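Home | Talks | Series Notes | About | Contact

Keeping Continuity Across a Long Mystery Series – speaker notes

Fri 17 April
By Ashok Chauhan
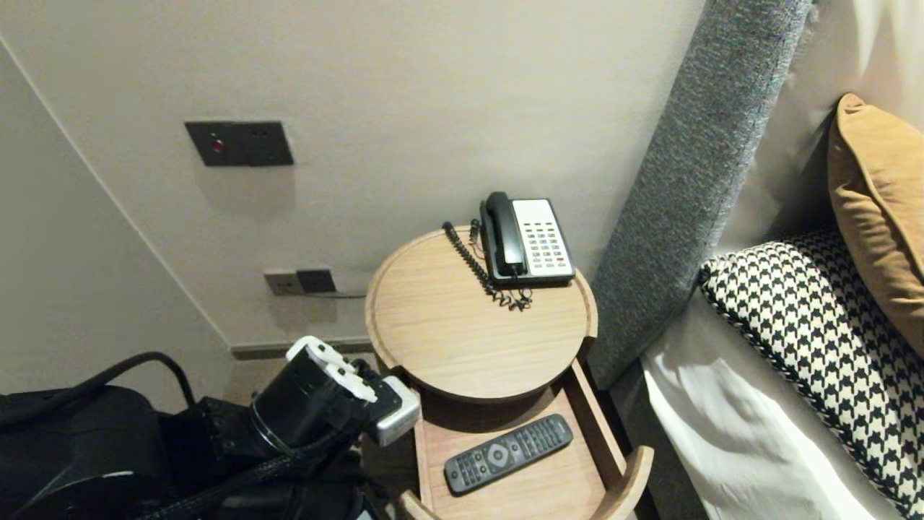

Round bedside table, light oak, two tiers.

Slide 1. Scope. The talk covers record keeping for a crime series of more than three books. It does not cover plotting, marketing, or cover design. Questions at the end. Running time is 46 minutes if I skip the second Irkotent example.

Slide 2. Background. The Dodulberg books now stand at 11 titles. Same detective, same harbor town, one main cast. Book one was written with no notes at all. By book four the detective had two birthdays and a sister who changed age between chapters. Read the two passages aloud. Pause for people to find the error in the second one.

Slide 3. Types of error. Group them by how they get in.
Fixed facts: dates of birth, eye color, street names, rank, make of car.
Moving facts: who knows what, and from which chapter. Most reader mail is on this type.
Physical facts: injuries, travel times, tides. A broken wrist in chapter six cannot row a boat in chapter nine.
Legal facts: who can sign a warrant, how long a suspect can be held. These belong to the invented county and have to stay the same once set.

Slide 4. The series file. One file for the whole series, never one per book. I tried one per book for the first three and spent January merging them. Each entry has four fields: the fact, the book and chapter where it first appears, the exact wording used, and whether it can still change. The wording field matters most. "Gray coat" and "her father's gray coat" are two facts.

Show the Ledesma entry. Inspector Ledesma is mentioned in book two as having left the force "before the bridge went up." That phrase ties his retirement to the bridge, and the bridge is dated in book five. Anyone editing book five without the file would not see the link.

Slide 5. Knowledge table. Rows are characters, columns are chapters. A cell gets filled when the character learns something that bears on the case. Keep cell text to a few words. The table for Irkotent has 117 filled cells, and that is a short book. Check every interview scene against it before the second draft goes out. If the detective asks a question that depends on an empty cell, either the question moves or the cell gets filled earlier.

Do not record what the reader knows in the same table. Use a separate row at the bottom, shaded. Mixing the two is how I gave away the killer in the Fokow manuscript. The detective referred to the locked pump house two chapters before she had heard of it, and the copy editor marked it as a clue.

Slide 6. Calendar. Build the calendar before the outline. Put in sunrise, high tide and the day of the week for every story day. Note which characters are at work. A murder on a Sunday night has no mail delivery the next morning only if the county has a holiday, so write the holiday down.

Slide 7. When to update. After each draft, in one sitting, working from a printout. Updating while drafting slows the drafting and the entries come out wrong, as half of them describe scenes that later get cut. Mark cut material as cut. Do not delete it. Cut facts leak back in from memory and you need to be able to trace them.

Slide 8. Handling errors already in print. Options, in order of preference:
Correct the ebook and the next print run.
Leave it alone if it affects one line.
Write around it in a later book. I have done this once, with the sister. She turned out to have lied on a school form – it cost a chapter to set up and I would not do it again.

Slide 9. Working with an editor. Send the series file with the manuscript. Send the knowledge table too, though most editors will not open it. Ask for queries to cite chapter numbers instead of page numbers, as pages shift between drafts.

Slide 10. Demo. Open the blank file. Enter the first page of Dodulberg live. The page yields more facts than people expect, including the ferry schedule. Let the room call them out. Stop after five minutes even if the page is not finished.

Handout: blank series file, blank knowledge table, sample calendar. Second Irkotent example is on the back if time runs out.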